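Subject: Re: [demo-by-hand] Recording kitchen tasks: hand guiding or remote control?
Date: May 3, 2020

On the list, a reader from the Jilholm teaching lab wrote:

> We have been asked to put together a small set of demonstrations for
> a pick-and-place course. The arm is a light one and can be pushed
> about by hand with the motors slack. We also have a leader arm that
> nobody has set up yet. Is it worth the bother for simple tasks, or
> should we just hold the gripper and move it? And how many
> demonstrations do people record before they try training on them?
> We were thinking of 300 and stopping there.

We have done both at Balaskas, so I can tell you what we found, at least for table-top work with toy food and dishes.

Hand guiding is quicker to start with. You can have a new person recording good paths within the hour, and they need very little explanation. They take hold of the wrist, lead it to the object, press the button to close the gripper and lead it to where the object should go. For the first part of our set, which we called Fladolo, we did everything this way.

The trouble comes later. Your arms and sleeves are in the pictures, and they won't be there when the arm runs by itself. We got round this for a while by playing each path back with nobody near the table and recording the cameras on the second pass. It works if the objects are put back where they were, to within a few millimetres. It doubles the time, and a bottle that has rolled a little spoils the second pass. We gave it up in January.

With remote control the operator sits away from the table and moves the leader arm, and the recording you get is the one you keep. People are clumsy at it to begin with. They come in too fast, they close the gripper early, and they pause for a long time above an object while they judge the height. I would throw away the first session from each new operator. After that the paths settle down, though they stay slower than the ones made by hand.

To answer the question about numbers: our current set, Zorus, has 1,272 demonstrations, of which 1,167 were kept. The rest had dropped objects or a camera that stopped part way. We made a first attempt at training with roughly 300 and it could pick up the bottle when it lay the way we usually left it, and not much else. So 300 is fine for finding out whether your recording works, but I would not stop there if you want the thing to cope with a changed layout.

A few settings that may save you some time:

Use a wrist view as well as a wide one. The wide view tells you which object the operator is going for, and the wrist view tells you how the fingers meet it.

Move the objects between demonstrations, including the ones that are not part of the task. We shift everything after every 6 runs.

Write the instruction down before the run and do not change it afterwards to match what the operator did. If they picked up the wrong thing, mark the run as failed.

Start each run with the gripper open and well above the table. Ours used to start from wherever the last run had ended, and that had to be sorted out by hand.

If you only have time for one method, set up the leader arm. I would still let students guide the arm by hand for an afternoon first, as it gives them a feel for how far it reaches and where the joints get stiff.

Some pictures from our table are below. I can send the recording script to anyone who wants it, but it is written for our arm and you would need to change the joint limits. 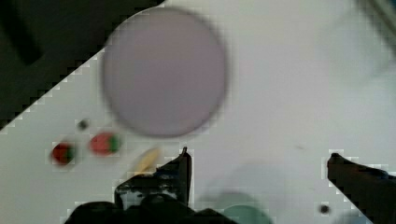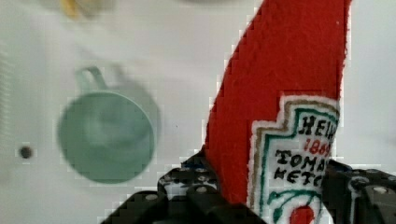

Wrist views, gripper open in the first and holding the ketchup bottle in the second.

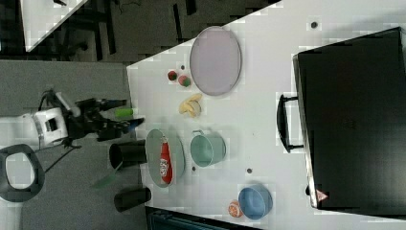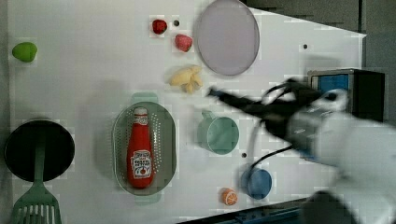 Photos: Balaskas, Zorus set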